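Tea Swap FAQ

How does the swap work?
I mail you three loose teas every April, and you mail three to a stranger on my list. That's it! I started this from my kitchen in Ellville and it still runs on a spreadsheet and way too many stamps.

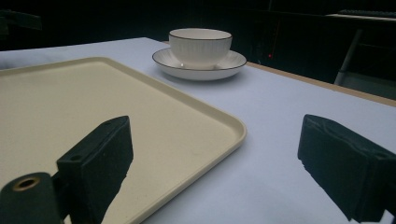 How much tea should I send?
Enough for a few pots of each, please (a single cup is just a tease). I sort everything by hand before it goes out, and a big cream tray with a raised rim is my best friend for that, because leaves get everywhere. Label each bag with the name and the steeping time.

Can I send flavored tea?
Sure! Just keep it double bagged. One smoky Pultier blend once made my whole mailbox smell like a campfire.

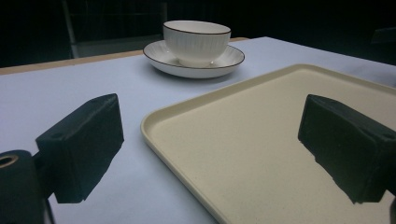
The pale table with its light wood edge

Is there a limit on sign-ups?
Yes, 42 people. I tried more and lost my weekends.

What if my package never shows up?
Write me and I'll send a backup tin, usually Bravimness black.
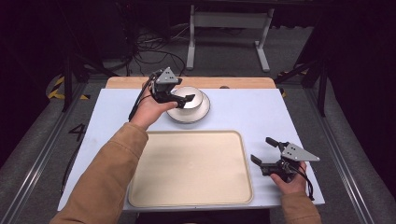

Round silver-white object on the pale blue tabletop

When do sign-ups close?
March 7, 2018, at midnight.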